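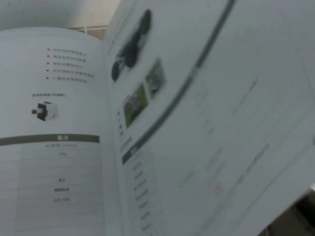 Okay, section 2, reading your booklet before you plug anything in! I know, I know, I skip manuals too, but I've set up more than 100 of these little Wulier units and the booklet saves me every time. Mine is printed in Chinese, so I go by the layout: a short bulleted list, a small product photo under it, then a dark gray bar with a table underneath. Your edition may be arranged differently.

1. Open the booklet on a table and press along the fold (the pages love to spring back up).
2. Find the photo of the unit and set yours down facing the same way.
3. Go to the table. If you can't read the language, use a translation app, one page at a time. Hold the phone straight above the paper.
4. Pencil your serial number inside the back cover.

Note: Perla Becerra keeps a typed English version of my edition, and she'll send it if you ask nicely.

Caution: don't guess at the power figures! If a line comes out garbled in the app, scan it again before you go near the outlet.

When all that's done, leave the booklet open and go on to section 3, cables.

Related guides
Wulier: cleaning the vents
Vultham wall bracket, first fitting
Hekmont timer set-up
Arriaga cable kit, parts list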